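The Great March Wardrobe Turn-Out

I have been promising myself since New Year that I would go through the clothes properly, and on Tuesday I finally ran out of excuses. It was raining, the kettle was on, and the bottom drawer had reached the stage where you have to lie on the floor and push it shut with both feet. So up the stairs I went with a roll of bin bags, a mug of tea and every intention of being finished by lunch.

Reader, I wasn't finished by lunch. I wasn't finished by tea either, but I did get further than I ever have before, and several of you asked after my last post how I go about it, so I thought I'd write it all down while it's fresh.

My method (if you can call it that) comes from my old neighbour Filippos Makris, who lived across the landing when I had the flat in Ustberg. He moved house 17 times in his working life and could fit everything he owned into two suitcases and a tea chest. I once asked him how on earth he did it and he told me to put every last thing on the bed, because then you can't go to sleep until you've dealt with it. I have never forgotten that. I have also, I must confess, slept on the sofa more than once as a result of it.

Anyway, everything goes on the bed. I start with the drawers, then the hanging things, then the bits that live on the back of the door and on the chair (we all have a chair, don't we?). I don't fold anything at this point and I don't try anything on. I tried things on last year and lost a whole afternoon to a bridesmaid's dress from my cousin's wedding in Foltton, which did do up, if you were wondering, provided I didn't breathe or want to sit.

Then I make my piles. One is for keeping, one is for the charity shop, and the third is for mending, and that last one is where I come unstuck every single time. My mending pile from the previous turn-out was still sitting in its bag at the bottom of the wardrobe, with a shirt in it that I'd honestly thought I'd left on a train! It only wanted a button. I sewed it on there and then with the radio going and felt tremendously pleased with myself for the rest of the morning.

Coats I do separately, on the landing, and shoes I don't do at all if I can help it. Jumpers get a good look at the elbows. I found the big Adugna one I bought back in 2000, my first proper grown-up jumper, and it has been washed so many times that it's gone soft as a flannel. It has a hole under one arm and a pulled thread at the neck and it is going nowhere. Some things aren't up for discussion.

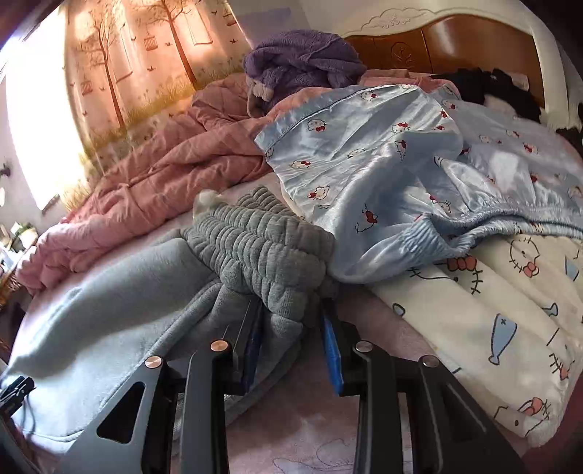

Comfy clothes are my real weakness, and I may as well own up to it. Smart trousers I can part with without a backward glance, but give me anything with an elasticated waist and I will find a reason to hang on to it until it falls to bits. I tell myself I'm saving them for painting, or for the garden, or for when I've got a cold, and I have not painted a wall in years. The heap on the bed tells its own story, with a thick grey pair all bunched up at the waistband and, right beside them, the shiny pale blue satin with the little white cats in their red bows. I'm afraid the cats were never in any danger. I know it's silly, but they cheer me up, and I think a person is allowed one thing in the house that is purely for cheering up.

By four o'clock I had two full bags for the charity shop, and I rang my friend Spyros Sarantis, who was driving over towards Nindov and very kindly said he'd drop them off on his way. That's my other bit of advice, by the way: get the bags out of the house the same day. If they stay in the hall overnight I start having a little rummage, and before I know it half of it's back upstairs.

The bedding still needs sorting. I have far too many pillowcases and hardly any that match, and there's a fitted sheet that doesn't seem to belong to any bed I've ever owned. I'm leaving that for another wet day. The bottom drawer shuts with one hand now, and I've been upstairs twice this evening just to open and close it.

If any of you have a good way of folding thick joggers so they don't take up an entire shelf, do please leave it in the comments. I've tried rolling them and they just slowly unroll in the dark.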